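Packing bench: basket or box for tape and small stuff?

Dostton Small Shippers board > Workspace and storage

mkmyung
I ship small orders out of a back room, 16 on a normal day, more in April. The bench is dark and runs along a painted wall, and everything I use sits in a row against that wall. Right now I have a black wire basket in the middle and an open cardboard box next to it on the right.

The basket was supposed to hold tape, labels and the knife. The slats run front to back and anything thin drops through or gets stuck, so I keep moving things into the box.
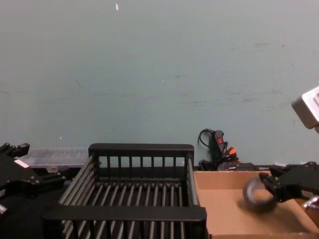
The box has a flat floor and you can drop a roll of tape in without looking. But cardboard gets soft at the corners after a month or two and I'm tired of replacing it. Would you line the basket, or get rid of it and buy a plastic bin?

tanvir_k
Line it. Cut a piece of cardboard to fit the bottom, takes two minutes. I did that with mine and haven't touched it since.

HugoP
Disagree. A liner slides around and you end up with labels under it. Wire baskets are fine for mailers standing on edge and not much else. Put the mailers in the basket, keep the box for tape.

mkmyung
Mailers might work. The back is higher than the front so they'd have something to lean on. Mine are 11 inches long, I'll check if they fit.

bitna.kwon
Why is the tape in a container at all? Get a dispenser and clamp it to the bench. I've packed 4,000 orders that way.

HugoP
Because he said small bench. A clamp takes up the front edge and that's where you fold.

bitna.kwon
It takes up a few inches. You lose more time than that digging for the roll.

deoksu_ra
Both of you are right depending on the tape. If you use two kinds, a dispenser only solves half of it.
Also, wipe that wall down or put a sheet of something behind the bench. Mine was scuffed all over by the time I thought of it, and repainting meant clearing off the whole bench.

mkmyung
Already scuffed. I'll live with it.
I moved the mailers into the basket on Thursday and they stand up fine. Tape stays in the box for now. Still looking at bins if anyone has a size they like.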